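3. Sorting at the source: small electrical waste in shared office buildings

3.1. Background of the study

The collection of small electrical waste in offices has received less attention than the collection from households. In most towns the household has a clear path: there is a municipal yard, there is a shop which must take back the old item, and there is usually a leaflet which explains both. For a person who sits at a desk in a rented building, the path is less clear. The item may belong to the employer, to the landlord or to the person, and the cleaning contract is often silent about it. As a result a broken charger or a short cable goes to the nearest bin, and from this moment it is treated as mixed waste.

In the present section we report on the part of our work that was done in two shared office buildings, which we call Plumusum and Tanulis after the names on their entrances. Both buildings rent out rooms by the desk. Plumusum is the older one and has long corridors with one kitchen on each floor. Tanulis is a converted warehouse where most of the tenants sit in the same hall. The waste of both buildings was collected by the same contractor, Admasu, under contracts with almost the same wording. This made the comparison easier, although it must be said that the tenants were not the same kind of firms. In Plumusum there were mostly translators, accountants and small travel agencies. In Tanulis there were more workshops and design studios, and these produce more cables, as one would expect.

3.2. Method

We took 60 desk bins into the study and divided them between the two buildings. Each bin kept its usual place and its usual bag. The bags were opened and sorted by hand on a table in the basement, always by two persons together, and the content was put into 4 classes: paper, packaging, food, and electrical items. Cables without a plug were counted as electrical items. Batteries were weighed separately, but in the tables they are included in the same class, because their share was too small to be shown alone.

The sorting was first done for a period without any change in the buildings. After this, a collection box for electrical items was placed beside the printer on each floor, and a short notice was sent to the tenants by the building office. The text of the notice was written by us and approved by the contractor. It did not mention that the bins were being studied. The tenants had agreed to the study in a general form when they signed the yearly rules of the house, and no item was ever connected with the name of a desk user. Documents with readable personal data were closed into a sealed envelope and destroyed.

We also held short interviews with tenants who were willing to speak to us. The interviews lasted 10 minutes each and were made in the kitchens, usually in the morning. We asked where the person would put an old mouse, a cable, a dead battery and a lamp, and we asked why. The answers were written down by hand and compared later by two readers.

3.3. Results

Before the boxes were installed, electrical items were found in the desk bins of both buildings. They were more frequent in Tanulis. The most common item was the cable, followed by the charger and then by the headphones. Cables are a special difficulty for the sorting, as they wind themselves round the other waste and carry it out of the bag with them. They are also long in comparison with their weight, so that a measure by weight gives a too modest picture of the work which they cause. For this reason we recorded the number of items as well as the weight. 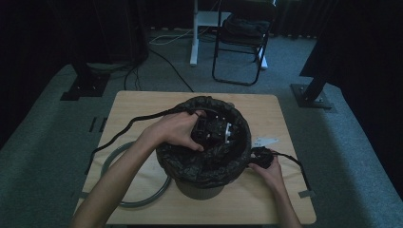
Figure 2. Black mechanical device and cable at the mouth of a bin lined with a black bag.

After the boxes were installed, the number of electrical items in the desk bins became lower in Plumusum, and it stayed lower until the end of the study in May. In Tanulis the change was weaker. The boxes there were used, and some of them had to be emptied earlier than planned, but the desk bins continued to receive cables. It seems that the boxes took mostly the items which had been lying in drawers before, and only partly the items which would have gone to the bin.

The interviews support this reading. Several tenants in Tanulis told us that a box is for "real devices", and that a cable is only a piece of wire. One tenant had kept a drawer of old chargers for years and was glad to empty it, but put a torn cable into the desk bin in the same week. In Plumusum such a distinction was made less often. The tenants there had few electrical items in general and they tended to ask the building office when they were in doubt.

The distance to the box had a smaller influence than we had supposed. We compared the desks nearest to the printer with the desks at the far end of each floor and found no clear difference between them. The wording on the box had more weight. On one floor of Tanulis the label was replaced by a label from the firm Steltix, on which the word "cables" stands in the first place, and the number of cables in the desk bins of this floor went down. We cannot exclude that the novelty of the label played a role here.

3.4. Limits of the results

The study covers two buildings with one contractor, and the results should not be transferred to large company offices without further work. The tenants change often, and a part of those who received the notice had left before the last sorting. The class of electrical items also depends on the judgement of the sorters in difficult cases, for example with greeting cards that play music or with packaging that contains a small lamp. Such items were discussed at the table and put into the electrical class when both sorters agreed. When they did not agree, the item was left in the class of packaging and a note was made in the sorting sheet.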